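Workshop notebook, April — fiddle repair and the Plavum recording

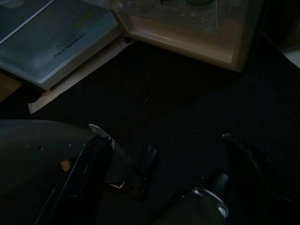 Morning, before the shop opens. The fiddle for the Ó Gríofa session came back to my bench yesterday evening. The buzz is still there on the open D, weaker than before but I hear it clearly in the quiet room. I had thought it was the fine tuner. I took the fine tuner off completely and the buzz stayed, so it was a wrong guess and I cross it out from the list of last week.

Next I tapped along the lower bout with one knuckle, slowly, all the way. Between the chin rest and the end button the sound is dull and a little double. Open seam, I am almost sure. With a thin palette knife it opens for the width of two fingers, no more. The old glue there is yellow and breaks like sugar.

I cleaned the seam with warm water and a small brush, let it dry, and glued with fresh hide glue, three clamps with cork. I must not touch it for the rest of the day. Note for whoever uses the glue pot after me: please put the lid back, the last batch had a skin on it and I had to throw it away.

Afternoon. While the glue is drying I worked on the recording side.

The Plavum people want the tunes in one take, fiddle and flute and box together, as they do it in the kitchen at Drarau. I agree with this in principle. The difficulty is that the flute sits one bit sharp when the room gets warm, and the box cannot move at all. In the rehearsal we tuned everything to the box and after 30 minutes the flute was pulling out the slide between each set. On the tape you can hear it in the second reel, third part, where the two of them hold the long note. I listened to this bar too many times and now I cannot judge it any more. Someone else should listen.

Microphones: I tried the pair in front, at the height of the seated players' heads, and one more close to the flute. The close one gives me a lot of breath and not much tune. When I rolled off everything under 900 Hz on it and kept it very low in the mix, it helped a bit with the attack of the notes, but I am not convinced. The front pair alone sounds more like being there. Tomorrow I will move the pair back by one floor board and record the same set again.

File numbering on the recorder has jumped again. The last good take of the slow air is 2283, not the one marked on the sheet. I corrected the sheet with pencil.

Set list as it stands today, 7 tracks. The march from Loltlow is now first, and I find it better there, it lets the box player warm the hands. The song without accompaniment is in the middle. The slow air goes before the last reels and I would like to leave some silence after it, longer than is usual on records. We did not decide this yet.

Evening. The clamps are still on. I looked with the lamp and there is a thin clean line of squeezed glue along the whole repaired part, which I wiped.

One thing to check when I string it again — the soundpost looked to me slightly tilted toward the bass side. It can be the angle of the mirror. If it is really tilted I will set it before the bridge goes on, and then wait one night before anybody plays it hard.

To buy: cork sheet, one D string (the medium one), batteries for the recorder.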